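Getting through the Povwood without a map

I play Jultley in the evenings, after the dishes, and usually I have one hour and no more. For this reason I was stuck in the Povwood for most of May. It is the forest area between the harbor and the second temple, and the game gives you no map for it. You have a lantern, four kinds of trees, and a bird that sings when you walk in the wrong direction. I did not understand the bird for the first two weeks. I thought it was just music.

The forest has 60 clearings. I know this number from the achievement list, where it says I have visited 40. Each clearing has three or four exits, and some exits work in one direction only, so if you go back the same way you do not always arrive at the same place. The trick is to look at the mushrooms. White ones grow beside the paths which are safe in both directions. The brown ones mean nothing, or I have not learned yet what they mean.

My advice is to buy the long rope from the merchant Tlapale before you go in. It costs 2,000 coins, and this hurts at that point of the story — I had 2,553 and wanted new boots. But with the rope you can go down the well in the north part, and the well brings you out directly behind the old mill. Without it you must pass the wolves twice.
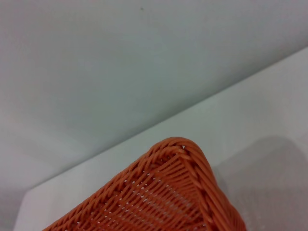 Damián Bautista wrote to me that the rope is a waste of money and he never bought it. According to him, the wolves do not attack if the lantern is off, and you can simply walk past them in the dark, keeping the river on your left side. I tried this on Thursday and was eaten, but I think I turned the lantern off too late. He also says that the well closes after you speak with the miller, so those who want the silver key from the bottom should take it first. This I can confirm, sadly.

The silver key opens the small door in the harbor, the one behind the fish market. Inside is a bed where you can save, and a letter which I will not spoil. I read it two times.

Next I want to find the other 20 clearings. I believe several of them are reached only at night, when the bird is sleeping and cannot help. If you know where the clearing with the stone table is, please write to me — I have seen it from the hill, but every path I take comes out at the river.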